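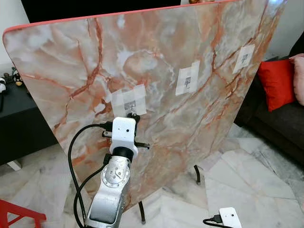

Kyrylo Nazarenko
Thread starter, arm builder
Posts: 1678
31 March 2018

Hello all, and sorry for the long silence on this one. I have finally started gathering proper examples for the touching task, the one where the arm has to learn to bring its fingertip up to a paper marker on a tilted surface. I went with the marble-look panel in the end, mostly for its size, and taped three printed codes across it on a rough diagonal. The lowest one is my starting target, and the other two get their turn once I'm happy with the first.

My plan (and do shout if it's daft) is 40 guided runs per marker, where I steer the arm myself and everything gets saved: joint angles, the head view, and the motor currents as well, although those are so noisy I may well drop them. After each batch of eight I change the lean of the panel a little and begin again. It's slow going but rather pleasant with the radio on, and I've got quite attached to the little whirr it makes.

What I would love to hear from you is whether 40 is enough, and whether I ought to be changing more than the lean.

pralbridge_pete
Member

Lovely to see this moving again, Kyrylo! I've been wondering how you were getting on ever since you posted the wrist drawings in December.

I'd say 40 is plenty for one marker if the runs really differ from each other, and nowhere near enough if they don't. When I taught mine to press a doorbell I did all the runs in one cheerful afternoon, from the same starting pose, and it learned that afternoon beautifully and nothing else. Start the arm somewhere different every time, even somewhere awkward. The awkward ones taught mine the most.

Latska
Moderator

I'm going to disagree with you both a bit, with great fondness. My worry is the panel. It's glossy, and it has those rusty veins running all over it, so the learner has an awful lot to latch on to besides the marker. It could quite happily decide that "go to where that orange streak forks" is the job, and you would never know until you moved the paper. I'd have begun with a plain matt board and brought the fancy one in later.

At the very least, peel the markers off and put them somewhere else between batches.

Kyrylo Nazarenko
Thread starter, arm builder

Oh, that's a fair point about the veins, and a slightly worrying one, as I have 16 runs saved with the paper in one place. I'm keen to keep the panel though. I want it to cope with a busy surface eventually, and I'd sooner it met one early on. But I'll move the markers from the next batch, and I'll take Pete's advice on the starting poses too.

Latska
Moderator

Keep the 16, they're still good runs. Just label them so you can leave them out of a training round and compare.

bednarik_fan
New member

Hello, first post here, so please be gentle. I'm using the Bednárik recorder on a much smaller arm. Do you keep the runs where you miss? I have been deleting mine, and now I'm wondering if that was silly.

pralbridge_pete
Member

Welcome! Not silly, plenty of people do it. I keep mine if I missed and then corrected, as the correcting is worth having. The ones where I just wandered off and gave up go in the bin.

Kyrylo Nazarenko
Thread starter, arm builder

Same for me, more or less, though I'm softer than Pete and put the hopeless ones in a folder of their own - there are five in there so far, all from before my morning tea. Cesau's old sorting script will pick them out if you put an x at the front of the name. I'll dig out the link for you tonight when I'm back at the other computer.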